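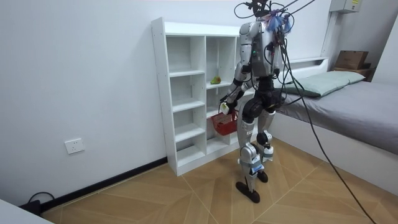
Open shelves make a promise to the person who buys them, and a good part of this project was me trying to figure out whether the promise holds up. You put a thing down, you can see it, so you'll remember you have it. I believed this going in (I own a lot of open shelves). Most of the homes I visited had some version of the tall white unit in Figure 1, pushed up against a wall in a small bedroom, and the people living with one had strong feelings about it. They loved it or they were a week away from putting it on the curb. What they hardly ever had was a clear memory of what was sitting on it.

4.2 What people told me about food outside the kitchen

I didn't plan on writing about food at all. The diary forms asked people to write down anything they had "put somewhere for now," and I was expecting mail, chargers, half-finished knitting, maybe a screwdriver. All of that showed up. But 18 households in the Vumurlow apartments sent back 400 usable entries between them, and 231 of those entries were about something edible that had been set down in a room where nobody cooks. I read that number over a few times before I trusted it, and then I asked Yaowalak Sitthichai to recode the whole batch without looking at my sheet. She got the same total, apart from one jar of honey that we argued about over lunch and finally left in.

Fruit was the big one. The Vumurlow kitchens are tiny, with one short counter and a window that gets blazing sun all afternoon, so people carry fruit off to cooler rooms to slow it down. That's perfectly sensible. A pear wants a few days at room temperature and then it wants to be eaten, and a pear is a sneaky fruit about telling you when. Bananas change color and onions will sprout at you. A lot of green pears stay green on the outside when they're ready, and the only real check is to press gently near the stem and feel for a little give. If you don't walk over and press, you don't know!

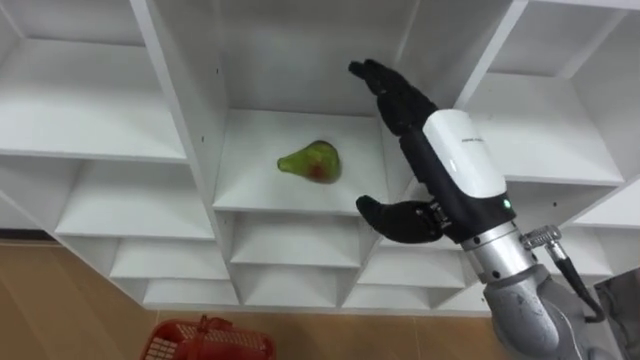 Figure 2. Green pear lying on its side in one of the central cubbies.

So the pear turned into my favorite test case for the larger question, and I'll lean on it for the rest of this section. In the diaries I separated "seen" from "checked." Seen meant the writer mentioned noticing the item that day. Checked meant they touched it, moved it, smelled it, or did anything at all that would tell them what state it was in. I'd assumed these two would travel together. They drifted apart fast, usually by the second day. One woman wrote "pear still there" four evenings in a row, in nearly the same handwriting, and on the fifth wrote "pear bad." I have a photocopy of that page over my desk.

Of the 231 food entries, 121 ended with the item thrown out. I want to be careful with that, because diary keeping is tiring and people may be more likely to write down a waste than a snack (who logs a snack?). Yupin Phromma raised this with me early on and she was right to. We went back to six of the households and asked them to walk us through the previous week from memory, and the snacks did come out a bit undercounted. I still think the pattern is real. I just wouldn't hang a policy on the exact share.

4.3 Height, corners and the reach problem

The next thing I looked at was where on the unit the food ended up. I had a pet theory that low shelves would be the graveyard, and I was partly wrong. The bottom row did fine in homes with kids, who apparently inspect everything below their own chin. The trouble spots were the compartments in the middle, a little under eye level, which surprised me and annoyed me too, as I'd already drawn a chart.

My best guess is that the middle is where your eyes land while your mind is on something else. You look there when you're hunting for your keys, so whatever lives there gets looked past over and over until it's basically part of the wall. People who kept fruit in the middle reported seeing it the most and checking it the least. Several told me they'd have sworn they handled it daily.
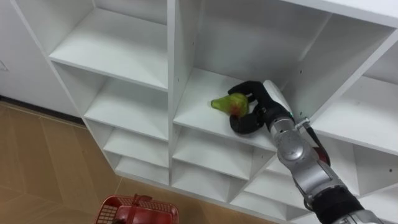 Figure 3. The pear in hand, with the shelf rows stepping down toward the tan tiled floor.

Reach matters as well. A grid of cubbies asks you to bend a little and put your arm into a box, and that small bit of effort is enough to put the job off. When we had people swap the cubby for a shallow bowl on a dresser (we used the plain Ongart bowl, bought at the hardware store in Clollmont), the checking entries went up in nearly every home that tried it. Two homes said the bowl was ugly and quit. I have sympathy for them - it is ugly.

I should say how the coding was done, since reviewers asked. Every entry went into a shared sheet we call Vadik, one line per item per day, with the room, the height of the shelf, and a yes or no for seen and checked. Blank days stayed blank. I didn't fill anything in from memory, even in December when the forms came back stained and I was pretty sure what a smudge said.

What I can't tell you yet is whether a reminder note does the same work as the bowl. Three households taped one up without being asked, and their numbers look good, but three households is three households. We're running that part next, with notes in half the homes and bowls in the other half, and I've promised Yupin I'll leave the chart alone until the forms are in.

Category: Home and Everyday Life > Working Papers

Related papers
Junk drawers and who empties them
Sun, counters and small kitchens in Clollmont
Diary fatigue: what week two looks like
A second look at the Vadik coding sheet
Where the mail goes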